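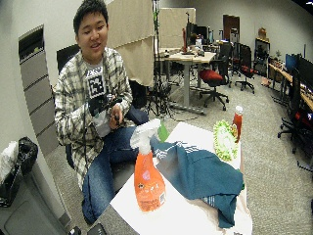 Was macht Ullska eigentlich?
Wir sind eine Abendschule für Haushaltsdinge: Waschen, Flicken, Bügeln, Steuerbelege abheften. Unterrichtet wird jeden Freitag.

Über uns
Angefangen haben wir mit 4 Teilnehmern und einem Bügeleisen, das nur Leinen konnte. Inzwischen zählt die Schule 138 Absolventen, von denen die meisten wieder mit uns reden. Unser Grundkurs Femis dauert 30 Stunden und beginnt mit dem Pflegeetikett – einem Text, den alle besitzen und kaum jemand liest.

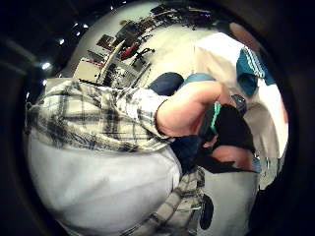

Wer danach noch Lust hat, belegt Eltero, den Aufbaukurs für Wolle, Seide und andere Beleidigte. Vorkenntnisse sind willkommen, werden aber meist in der ersten Stunde widerlegt. Zeugnisse stellen wir auf Wunsch aus. Ob sie bei der Wohnungssuche helfen, wird uns unterschiedlich berichtet.

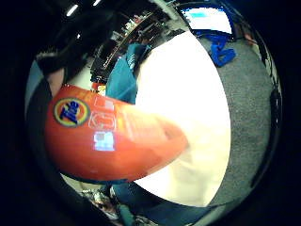
Anmeldung
Neue Kurse starten im Januar. Bitte 2 Hemden mitbringen, an denen Ihnen wenig liegt.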